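Treloar Fruit Bowl Notes, version 2

README

Contents
Summary
Files
Fields
Setup
Naming of fruit
Known problems
Use and license

Summary

The Treloar notes are a set of 97 written records on how small mixed fruit is placed in, moved around and taken out of a single serving bowl on a kitchen counter. They were compiled in Arnport between March and June. The set covers citrus, plums, grapes and whatever else of a similar size gets put in a household fruit bowl. Large fruit (bananas, pineapples, melons) is out of scope, as is anything cut or peeled.

Version 2 replaces the earlier release in full. Record numbers were not carried over.

Files

records.csv – one row per record
terms.csv – fruit names and their permitted fallbacks
bowls.txt – rim and interior notes for each bowl
changes.txt – differences from the earlier release

All files are UTF-8. The separator is a comma and text fields are quoted. Empty cells mean "not recorded". A value of "none" means the field was checked and did not apply.

Fields

record: integer, unique.
bowl: key into bowls.txt.
item: name of the fruit, from terms.csv.
name_level: 1 for a specific name, 2 for a fallback.
color: free text, lower case, one or two words.
zone: back, front, left, right or center, as seen by a person standing at the counter.
contact: items touching the one described, separated by semicolons.
visible: full or partial.
surface: what the bowl stands on.
remarks: free text.

Size is recorded only in relation to other items in the same bowl. Early drafts used calipers, but soft fruit gave different readings depending on how hard the jaws were closed, and the column was dropped.

Setup

The bowl stands on a light blue towel. Patterned cloth is allowed under or beside the towel as long as the bowl itself rests on the light blue one. Bottles and other counter items may stay where they are. Fruit goes in without sorting, and no piece should sit above the rim unless the record is marked "heaped".

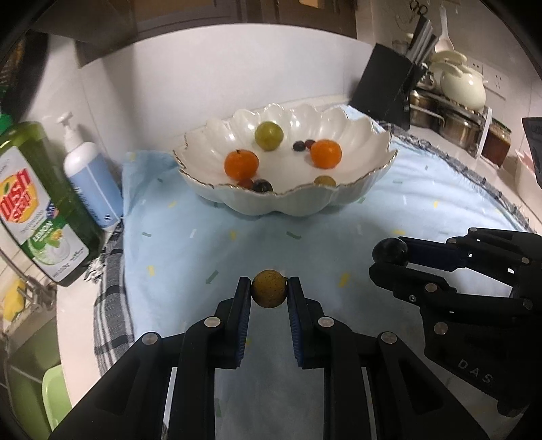 A reply on the draft argued that unsorted filling is a mistake: grapes end up under the citrus and get bruised, so the firm pieces should go in first and the grapes last, toward the front where they can be picked out easily. The same reply asked for a column giving the order of filling.

The order column was added to the working copy and is planned for the next release. The filling rule itself was left alone, as the notes are meant to cover bowls the way people fill them at home. Records with bruised fruit carry the word "bruised" in remarks and can be filtered out.

Naming of fruit

Names follow the Vornia list, a flat vocabulary shared with the Ikwood pantry notes. Each specific name has one fallback. "Mandarin" falls back to "small citrus", "damson" to "plum", "black grape" to "dark grape". If two readers of a record disagree, the fallback is used and name_level is set to 2. Variety names are not used at all.

Cherry tomatoes are accepted under item. They were excluded from the earlier release, and a few rows there were mislabeled "cherry" as a result. 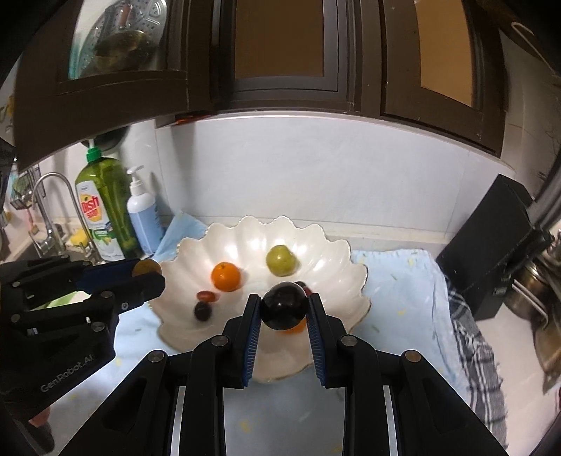
Overlap is recorded from the point of view of the item that is hidden. An item counts as partial if any other fruit or the rim covers some of its outline, and the covering item is not marked in any way. For a dark plum held above an orange fruit, with only a curve of the orange one showing, the orange fruit is "partial" and the plum is "full". A pale green piece near the back wall takes zone "back" even if it also leans to one side. Zones are not combined.

Known problems

Dark purple and black are used inconsistently in the color field. Treat them as one value.

Scalloped rims make the "visible" field unreliable for small fruit at the front. A grape may be hidden behind one petal of the rim and clear of the next after a slight turn of the bowl. Flat-rimmed bowls do not show the problem.

Some 4 records have an empty surface field. They predate the towel rule.

Use and license

Free for private and classroom use with the name of the set and the version number. Corrections should give the record number, the field and the proposed value. Changes to terms.csv are handled with the Vornia list and take effect at the next release.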